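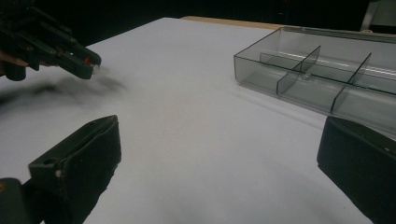
Setting up a shared sorting bench and handing the repeat work over

Bench notes, part 2

These notes cover the small-parts sorting bench at the Ustulow workshop. They assume the reader has already commissioned the grippers and has a working controller. What follows concerns the layout of the bench, the teaching of moves by hand, and the changes to the jobs of the people who used to fill the trays.

Before you start

You will need:

A flat, plain work surface with no pattern
One divided tray per product line, shallow and open at the top
The hand-held gripper used for teaching
The current parts list, printed
A clear 60 minutes with no orders waiting

Do not try to teach a new tray between two jobs. The first attempt at Ustulow was made on a Monday morning with the Kramer order half packed, and both had to be done again.

Step 1. Clear the surface

Remove everything that is not part of the task. Pens, cups, offcuts and loose packaging all end up in the recordings, and the software will treat them as part of the bench. Wipe the surface and let it dry.

If the surface is glossy, cover it or change it. A matt white top is easiest to work with. Small dark parts stand out well against it, but pale and clear parts do not, and these need a check by eye at the end of the run.

Step 2. Place the tray

Set the tray where a seated person can reach every compartment without leaning. The arrangement should suit the person first, as somebody will be working there whenever the automatic run is stopped.

A divided tray has walls in both directions, and the inner walls are what cause trouble. Come down into a compartment from above, never across a divider. Where a long divider meets a cross divider, keep the fingers away from the corner until the move is reliable.

Clear plastic trays are acceptable. They show reflections along the upper edges and can be hard to judge under strong light from above. If the recorded height drifts between runs, turn the lamp before changing any settings. Opaque trays from Nilik were also tried and gave steadier results, but the staff disliked them because the fill level could not be seen from the side. The clear ones were kept.

Step 3. Teach the move

Hold the gripper as you would hold a large pair of tongs. Move at the pace you would use by hand on an ordinary day, then slow down by a third.

1. Start with the fingers open and well clear of the tray.

2. Approach the part in one movement. Avoid stopping and correcting.

3. Close on the part, wait a moment, then lift.

4. Travel high enough to clear every wall of the tray.

5. Lower into the compartment and open the fingers fully before withdrawing.

Repeat from a slightly different starting position each time. Twenty repeats from the same spot are worth less than five from different ones. Change over the person doing the teaching after each set. At Ustulow the packers taught most of the moves themselves, and theirs were better than those recorded by the engineers, who tended to hover.
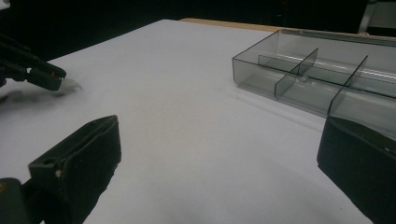
Small parts are harder to let go of than to pick up. Light pieces cling to the finger pads, particularly in winter when the air in the workshop is dry. Wipe the pads with a damp cloth at the start of each shift, and again if a part hangs on after the fingers have opened.

Step 4. Run it with somebody watching

For the first two weeks, one person stays at the bench during every run. Their task is to stop the machine and write down why. Use plain entries: "part dropped short", "caught on divider", "picked up two". Codes can be added later, once the common faults are known.

The log for the first full month held 2,279 placements. Most of the stops were for parts caught on a cross divider, and most of those went away when the travel height was raised. The rest were mixed, and two were never explained.

Step 5. Agree what the people do now

This step was left until last at Ustulow and should have been done before Step 1. Write it down, however short, and go through it with the packers before the bench is switched over.

Filling trays took up a large share of the packers' week. With that gone, the working day looks different in several ways:

Checking replaces filling. It is less tiring for the hands and more tiring for the eyes. Change over every hour.

The person at the bench can stop a run without asking. This must be stated in writing, and supervisors must be told as well.

Teaching counts as paid skilled work. Ustulow added a grade for it. The Ovlow site did not, and had difficulty finding anyone willing to do it.

Output targets set for hand filling no longer apply. Remove them from the wall.

Some packers will prefer the old way for short orders, and in many cases they are right. A batch that takes less time to fill than to teach should be filled by hand. Keep a chair, a lamp and a set of tweezers at the bench for this purpose.

Faults and remedies

Fingers touch the front wall on approach: move the tray back, or teach the approach again from higher up.

Part lands across two compartments: the release is too early. Record a new set with a longer pause before opening.

Good runs in the morning, poor runs after lunch: check for daylight falling on the tray. A blind on the west window cured this at Ustulow.

Tray shifts during the run: fit two low stops behind it - tape alone works loose within a shift.

When the parts list changes, go back to Step 2, even if the tray is the same one. Record the date of each new set in the bench log with the initials of whoever taught it.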